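Gosselin Felt Desk Mat, large, beige

A big, soft work surface for anyone who fixes, builds or fiddles with things at a table. We've had the Gosselin on our own benches since September and we're properly fond of it!

The felt has a speckled beige finish that hides fluff and pencil marks surprisingly well, and it's large enough to take over most of a table. Lay out a power strip with its lead still coiled, a tape measure, your phone in its mount, a charger or two – and there's still felt to spare. 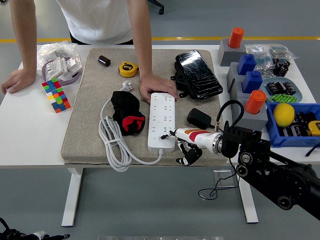 It's also lovely and quiet. Plugs and adapters go down without a clatter, and small round things tend to stay where you leave them (a real treat if your floor slopes like ours in Bruvbridge). Shake it out now and then, or run a hand vacuum over it. Spills should be dabbed, please, not rubbed.

Nimal Dewan cuts every mat to order at the Wernundale workshop, so allow 5 working days before it goes out. It comes rolled, and the ends will curl at first – leave a few books on them overnight.

Also in this range: Edeo cable ties, pack of 18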